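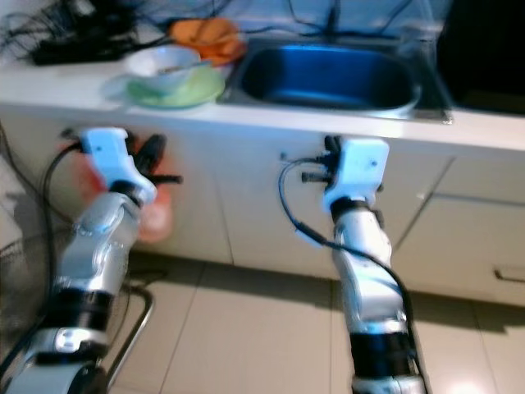
The arms at the kitchen counter, Ezeani building, second floor

Re: [kitchen-crews] Has anyone had the dish arms put in?
From: Kelechi Bassey

Chukwuemeka Nwosu wrote:

> Hello all. We got word in February that our site is going to get a
> pair of robot arms for the dishes in the staff kitchens. We have a
> crew of nine and the mood is not great. I have been told it is
> "support for the team" but I was also told that when they changed
> the floor machines, and two people moved on within the year. Does
> anyone on here work alongside these? I would like to know what the
> day looks like, and who fixes it, and whether your hours moved. I am
> less interested in what the brochure says, I have the brochure.
>
> Also if anyone has a spare key for the old Plasta soap dispensers I
> will pay the postage.
>
> Chukwuemeka

Dear Chukwuemeka, and hello to everyone else,

I'm sorry this took me so long, I started it twice on my break and both times the tea was finished before I was. I do work with them! We have had the Vulier arms in our second floor kitchen since before the holidays, and I've been the one standing closest to them for most of that time, so let me tell you what I can and you can ask me for the rest.

First, who we are, so you can compare. I'm with Clelero, we have the cleaning and kitchen contract for the Ezeani building. There are 65 people on the second floor and they eat at all hours (engineers, bless them, they will have cereal at four in the afternoon). It isn't a big commercial kitchen like yours may be. It's a white counter with one steel sink and cabinets underneath, the sort you'd have at home, and bowls and plates that come back in ones and twos all day long. We never had a dishwasher up there. So before the arms, dishes meant me or Blessing going up every hour with our sleeves rolled.

What the day looks like now. I go up at 6:30, wipe the counter down, and set the dishes out on the left of the sink. This matters more than you'd think. They like things laid out with some space, plates flat, bowls on top, and if somebody has dropped a coffee mug upside down in the middle of it all you are better off moving it yourself. I put the forks and spoons in a bowl so they're all together. Then I start the run and stay in the room. Those are our site rules and I agree with them. I don't turn my back on it and go do the windows. 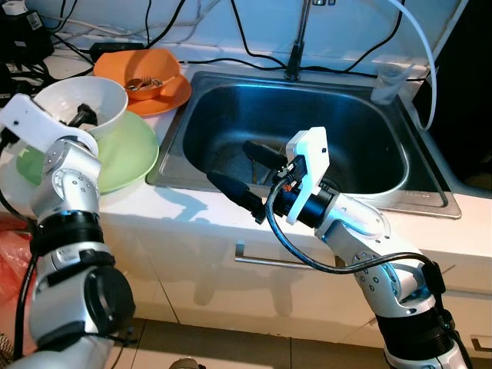
Sink side, with the orange bowl and the fork and spoon on the left

It is slow. I say this with affection. The brush gets dropped and I pick it up and put it back. I could do a sinkful in the time it takes them to make up their minds about one plate, and in the first weeks I had to hold my own hands behind my back. But slow is all right if it's going on while I do the fridge and the coffee station, and those are jobs that used to get whatever was left of me at the end of the shift. The fridge up there is lovely now. People have commented.

You asked who fixes it. For the small things, me. We got two mornings of training, and after that there's a card on the wall with the stops and restarts and a phone number. Vulier answers the phone, I will give them that, though the young man always asks me to describe the cable first and it is never the cable. For anything inside the arm we leave it off and wash by hand until someone comes. The longest we waited was four days, and I'd tell your manager to plan hours for that, in writing, because ours didn't and Blessing ended up staying late two nights without it being agreed beforehand. She did get paid for it in the end but she had to ask.

Now the log, because I know you like a figure. We write down every item, which was the supervisor's idea and I grumbled about it and then got quite attached to it. Over the last full stretch we put down 2,068 items through the sink. Out of those, I had to step in on 51. By stepping in I mean I took the thing away and did it myself, or it was set down somewhere silly and I had to go get it. Bowls are the best. Pans I don't give it at all. Before the arms went in, the office had told us it would be ready for 100 items a day from the start, and it was nowhere near that at first, so take that part of your brochure with a spoonful of salt.

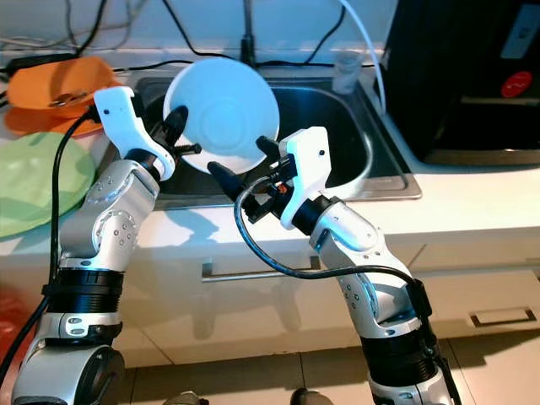 And then hours, which I think is your real question and I don't want to skip over it. Mine did not go down. Blessing's did not go down either, but her job changed more than mine, as she was moved to the first floor in the mornings and she misses the company up on two. When our evening person left in the new year, for her own reasons, she wasn't replaced. I can't tell you that was the arms. I also can't tell you it wasn't. What I did, and I'd suggest you do it before anything is bolted down, was ask for a meeting with everybody in it and ask them to write down three things: how many of us there would be in six months, whether minding the machine counts as a different grade, and who covers when it's off. We got a yes to the first and the last. The grade is still "being looked at." I'm now doing setup, the log and the phone calls on the same rate I had for scrubbing, and I bring it up every month with a smile.

My hands are better, I should say that too. I had the cracked skin every winter for eleven years, up past the wrist, and this winter I didn't. I'd have liked someone to mention that one to me at the beginning, it would have made me a bit friendlier to the thing.

Tell your crew to ask to be in the room when it is set up. They moved our dish spot from the right of the sink to the left on the installer's say, and it took me a week to stop reaching for the wrong side. If we had been asked, I would have said the cups could stay on the right by the wall, where people leave them anyway.

I don't have a Plasta key, but the flat end of a teaspoon opens ours. Push up and then toward you.

Write me off the list if your people want to talk to somebody by phone. I'm on until 2:30 most days and Blessing says she's happy to talk as well, she has stronger opinions than I do.

Warmly,
Kelechi Bassey
Clelero, Ezeani building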